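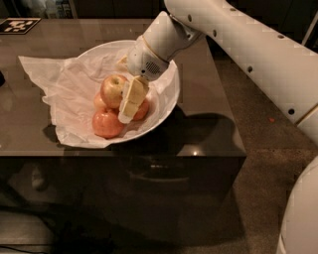
The Winter Flowers of Kakel

If you have ever bought a bunch of hellebores in the depths of winter and watched them flop over by teatime, you will understand why I was so keen to spend a morning at Kakel, the flower farm that Yavuz Çetinkaya runs with his sister and (on the busy days) most of her children.

Yavuz came to flowers late. He used to drive deliveries for Baysal, the wholesaler, and says he got so tired of carrying other people's roses that he rented a field of his own one November and put in 3,000 hellebore plants before he had so much as a shed to make tea in! The first winter he lost 459 of them to waterlogging, and he can still show you the corner where it happened, which is now planted with dogwood and looks very handsome for it.

He grows 23 kinds of hellebore these days, mostly singles, in plum and cream and a freckled green that I wanted to take home by the armful. The trick with cutting them, he told me, is patience. A hellebore that has only just opened will droop whatever you do, but wait until the seed pods have started to swell in the middle and the stem will stand up for a week or more.
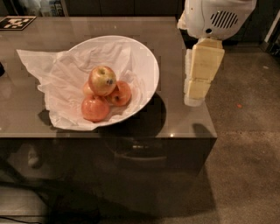
Once they are cut, he runs a shallow slit up each stem with a sharp knife and stands them up to their necks in cool water overnight. If you have only short stems, or the whole lot has flopped regardless, snip off the heads and float them in water, faces up. My grandmother did this every January and I had quite forgotten how pretty it is.

Most of the crop goes to Ondus, the little florist by the station, where they tie them with ivy and brown string, and a few buckets go to the Rirnolness market when the road is clear. Yavuz drives those over himself, and he is usually back by lunch with the buckets empty and a bag of warm buns for the children.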